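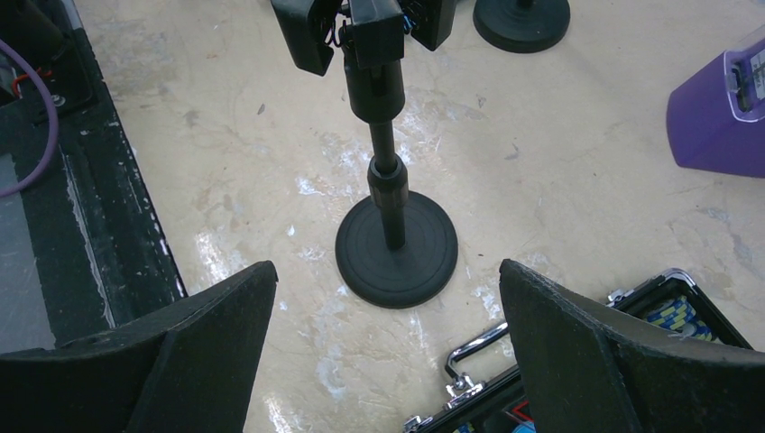 Workshop Notebook > Road Safety > Speed Sign Trial

October 8, 2025
By the Denari bench team

Mudo speed sign, second night on the bench

Great session! The display now wakes for a simulated car at 60 meters and goes back to sleep by itself – I ran it over and over just for the fun of it. Logged 1370 passes, 3 misses, all with the bicycle setting on. Need to look at that filter.

The Urio school wants the sign facing the crosswalk, so drivers see it before the bend. I love that idea. Their pupils also asked for a smiley face under the limit, and it fits if we drop the border by 2 rows of LEDs.

Battery: fine so far, about a week per charge on paper. January will be the real test, with the short days up at Uvavier.

To do: new gasket for the door, quieter relay, ask the school which smiley they like best. Leave the charger plugged in, please!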